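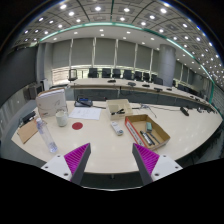
2 min read

Notebook, September. Conference room, table clearing and stationery sort.

Purpose of this entry: record what is on the near curved table, agree where each item goes, and stop loose items drifting back after every meeting. The far table with the gray front panel is out of scope. Its small black desk units stay as they are until Matilde Barreto has finished her audio notes.

State at start. Items spread along the near edge: white binder standing on the left, white mug, clear water bottle lying on its side, a brown cardboard board, conference telephone, one printed sheet, white remote control, small open carton with a black tool in it, shallow tray with two black markers and a teal eraser. Handheld microphone farther along the curve. Gooseneck behind the tray.

Rules as agreed with Matilde:

Binder. Goes to the shelf, spine out, under Rulatetti. It does not stand well on its own and leans. If it has to stay out for a meeting, lay it flat.

Mug and bottle. Kitchen. No open drinks within reach of the telephone. Closed bottles are allowed but upright only; one on its side will roll on this surface if the table is bumped.

Cardboard board. Keep. Used as a cutting surface for labels. Store flat behind the cabinet.

Telephone. Do not move. The cable runs to the right across the tabletop and is the main obstacle to wiping down. Lift the cable, wipe, put it back on the same line. A cable clip is on the Finum order, not yet delivered.

Printed sheet. Stays in front of the telephone until the new version is out. Current file number 1865. Replace, do not annotate.

Red sticker. Leave on the table. It marks the reference point for the room layout drawing, and the drawing is dimensioned from its center. Keep solvent off it.

Remote. To live in the small carton from now on. Same carton holds the black tool, which belongs with the stationery and should go to the tray if it fits. Not tried yet.

Tray. Markers side by side, eraser at the back. Label to the front so it can be read from a seat. Chornovol asked for a second tray for the far table; declined for now, one set per room is enough.

Microphones. Gooseneck remains in position, angled to the right. Handheld goes back in its case after each session. Matilde wants it logged out and in. Sheet to be drawn up.

Cleaning. Ison surface cleaner, diluted, 600 ml per bottle. Spray the cloth, never the table. Work from the left end to the right following the curve, then go back over the near edge, where hands rest and most of the marks collect. Dry cloth last.

Open points:
- Cable clip, awaiting delivery.
- Check whether the tray takes the black tool without lifting the markers.
- Log sheet for the handheld microphone (Matilde).
- Ask whether the 2 spare markers in the cabinet are dry-erase or permanent. The caps do not say. Keep them out of the tray until tested on scrap.

Next check at 16:00, after the room is released.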